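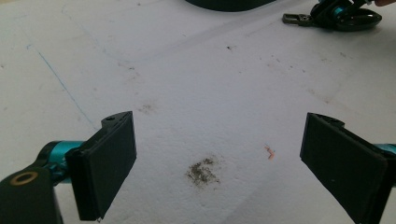 Erst trocken, dann noch einmal trocken, und den nassen Lappen bitte ganz weit weglegen, rät Aba Atinga. Wer feines, dunkles Pulver auf einer weißen Platte sofort feucht abwischt, hat hinterher einen grauen Schleier auf der ganzen Fläche und reibt ihn mit jedem Zug tiefer in die Struktur.

Genau darum ging es am Sonntag im Werkhaus Flandow, und wie! 38 Leute waren zum offenen Putz- und Aufräumtag gekommen, deutlich mehr als beim letzten Mal, und schon kurz nach zehn musste Lærke Ketilsson aus dem Nebenraum weitere Handfeger holen. Der große Saal mit seinen 162 Quadratmetern war mit Arbeitstischen vollgestellt, an denen gefegt, getupft und verglichen wurde. Krümel, Kaffeepulver, Schleifstaub, Anspitzreste, Blumenerde, Asche – alles, was auf Tischen eben so liegen bleibt, durfte einmal drankommen.

Am meisten los war an der Station mit den hellen Unterlagen. Auf Weiß sieht man jedes Körnchen, und wenn ein kleiner Haufen in der Mitte dicht liegt und zum Rand hin immer dünner ausläuft, ist der Rand das Schwierige. Anežka Trnka ließ deshalb von außen nach innen arbeiten: mit einem weichen, breiten Pinsel, in kurzen Strichen, den Pinsel nach jedem Strich kurz ausklopfen. Erst wenn alles beisammen ist, kommt die Kehrschaufel dazu. Ein Blatt festes Papier mit einer scharfen Kante tut es übrigens genauso gut, und die Kinder fanden das Papier sowieso viel besser als die Schaufel.

Für den letzten Rest gab es zwei Vorschläge, über die am Tisch fröhlich gestritten wurde. Preben Kragh schwört auf Knetradierer, der nur aufgedrückt und nie gerieben wird. Preben Ingvarsson (ja, zwei Prebens an einem Tisch, das sorgte den ganzen Vormittag für Verwechslungen) nimmt lieber ein trockenes Mikrofasertuch, einmal gefaltet, und zieht es in einem einzigen langen Zug über die Platte. Auf glattem Kunststoff überzeugte das Tuch, auf leicht rauen, matten Oberflächen lag für die meisten der Radierer vorn. Pusten war an beiden Enden des Tisches streng verboten!

Gegen Mittag wurde es dann ernst mit dem Aufräumen im eigenen Haus. Die Schubladen der Werkbänke wurden ausgeleert, ausgebürstet und neu eingeräumt, und die alte Pinselsammlung bekam endlich Haken an der Wand. Eine Schublade voller einzelner Schraubdeckel sorgte für große Heiterkeit und steht jetzt zum Mitnehmen im Flur.

Schön ist auch, was nebenbei in der Spendendose landete: etwa 900 Euro kamen zusammen. Davon sollen neue helle Auflagen für die Tische im Zeichenraum gekauft werden, die bisherigen sind nach vielen Jahren Kohle und Kreide doch recht mitgenommen. Die Reihe »Etim – Ordnung im Werkraum« geht im Juni weiter, dann mit Klebstoffresten, Wachs und allem, was hartnäckig haftet. Eigene Problemfälle dürfen mitgebracht werden, solange sie auf einen Tisch passen. Beginn ist wieder um zehn, Schürzen liegen bereit, und wer einen weichen Pinsel übrig hat: gerne einpacken!

Suche
Suchbegriff eingeben …
Suchen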